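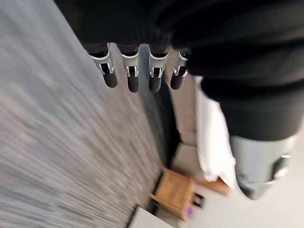
A four-fingered robotic hand and a white cloth at the Tulta home workshop.

Tulta Opens Its Home Chores Trial to the Public, With Plain Answers About What Robots Can and Can't Do Yet

Anyone who has ever stood over a basket of clean laundry on a Friday evening and wished somebody else would fold it will understand why Tulta gets so many letters. They come from parents of small children, from people looking after an older relative, from hotel owners and from at least one retired bus driver, and nearly all of them want to know the same thing: can a machine do this for me yet?

Today Tulta is publishing the first results of its Home Chores Trial, along with a promise to keep publishing them every season, good or bad. The short answer to all those letters is "some of it, slowly, and with a person in the next room." The longer answer takes up 74 pages, and we hope you'll read at least the parts about the chores you like least!

The trial covers 16 everyday jobs, from wiping down a table to hanging up a shirt. Each job was tried 200 times by robots working in furnished rooms, with the kind of soft furniture, narrow gaps and low stools that people live with. A job was marked as ready only if the robot could finish it without help nine times out of ten. By that measure, seven of the jobs passed.

"I was hoping for more, and I'll admit that, but I'm also very fond of those seven," said Müzeyyen Tekin, who leads the trial. "My own mother asks me every week when the robot is coming to do her sheets. I tell her to keep her ironing board for now. She's disappointed in me, but she does appreciate a straight answer."

The jobs that passed are mostly ones that involve firm objects with a clear place to go, such as putting cups on a shelf or carrying a closed box from one room to another. Cloth is another matter. A towel looks different every time it is picked up, it hides its own corners, and it slides into places where fingers have a hard time following. Folding a hand towel on a clear table came close to passing. Folding a fitted sheet did not come close, and the report has a whole chapter on it that the team wrote with some feeling.

"People are surprised that cloth is the hard part, because a child can pick up a napkin," said Siham Nseir, who looks after hand design at Tulta. "But a child has skin, and years of practice, and doesn't mind getting it wrong at dinner. We've worked a great deal on the fingertips, and they are better than they were – there's still a long way to go before I'd hand one my good tablecloth."

The shop-floor side of the work was carried out with Öztürkmen, a family textile business that let the team try three more tasks in its packing room, outside the household list. Sorting boxed orders went well. Bagging loose garments was accurate but slow, and the packers finished long before the robot did.

"My staff were very kind to it," said Necati Yüksel, operations manager at Öztürkmen. "They would like it to lift the heavy cartons and leave the rest alone, and I think that's a fair place to start. I'd take one for the cartons tomorrow."

Tulta will begin a second round of the trial in December, with more laundry jobs and more cluttered rooms. Households that would like to suggest a chore are warmly invited to write in, and every suggestion will be read. Please tell us what the job is, how often you do it, and what usually goes wrong.

The full report is free to download from the Tulta website, and printed copies can be mailed on request.

About Tulta
Tulta develops and tests robots for homes and small businesses. 

Press contact
Gülizar Yaman, Communications, Tulta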